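Home | Tips | Kitchen | Workshop | Contact

Fire Safety Tips for the Home Workshop
by Sigita Kütt
Last updated: 12/13/20

I love a tidy shop, and a safe one is even better! Start with the rags. Anything with linseed oil on it can heat up all by itself in a heap, so spread rags flat outdoors until they're stiff and dry.

Next, hang your extinguisher by the door, where you can grab it on the way out (mine was behind the drill press for nearly 20 years, oh dear). 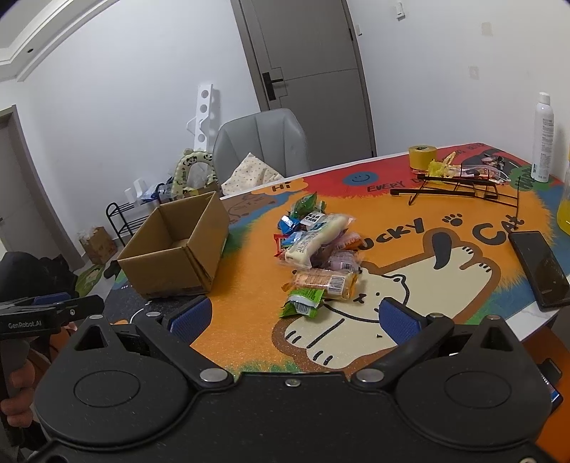 Give the gauge a quick look every month while you're at it. Sweep up sawdust before you go in for supper, and unplug the battery chargers too. And do put up a smoke alarm in the hallway just outside – I did mine in June and it took two screws!

Print this page | E-mail to a friend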